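Zinash Tamiru
@zinasht · 2018-06-21

Second evening with the Skenetti tidy-up arm. The manual says the grippers need re-zeroing "occasionally". I've done the right one 2 times since lunch.

Fingertips are held on by 3 tiny screws each side. One had worked loose. Would a drop of threadlock at the factory have killed them?
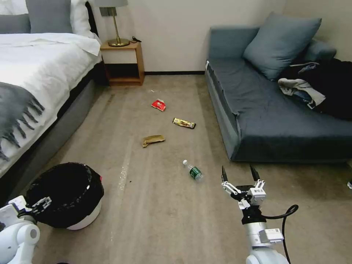 Wrist cable next. It still wants a looser loop than the drawing shows, or it tugs when the joint turns. Kidus Alemneh reckons a clip from Hudec will sort it. I'll believe that when I've run it for a week.

Left side holds its zero fine, same firmware. So don't tell me it's software, Skenetti.

Clip ordered. Leaving the speed turned down until it comes.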